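Kids Corner > How Stuff Works > Your House > Why Paint Sticks

Why does paint stay on a wall?

Quick one today. Paint goes on runny. Then it's hard and you can't wipe it off. How come?

Paint has three main parts. Color - that's a powder called pigment, ground up super tiny. Glue - grown-ups say binder. And a liquid, often water, so it all spreads. When you paint a bedroom the water floats off into the air. The glue bits squash together and grab the wall. Done! A thin skin of color, thinner than your fingernail.

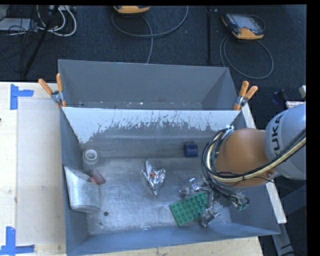
Walls need to be clean before you paint. Dust, grease, jam from your fingers - paint sticks to that instead, and then teh whole lot peels. Smooth stuff is tricky too. Metal, shiny tile, glass. Not many tiny holes to grab. Look at the pale coating on the metal wall between the two gray bins. Jagged along the bottom, with streaks and drips and speckles, and bare dark metal under it. You wouldn't want your bedroom door like that! So painters rub shiny things with sandpaper first. Makes little scratches. More to hold on to.

Then primer. That's a first coat, kind of like double sided tape. Sticks to the wall, and the color sticks to it.

How many coats? Usually two. Thin ones. A thick coat sags and drips, and the outside dries before the inside dose. Wait in between. Yes it's boring.

Try it: dab some poster paint on a plastic lid and some on cardboard. Leave them 30 minutes, maybe longer. Scratch both with a fingernail. Which one comes off easier?

Words to know: pigment, binder, primer, coat.

Written by Hok-lam Wei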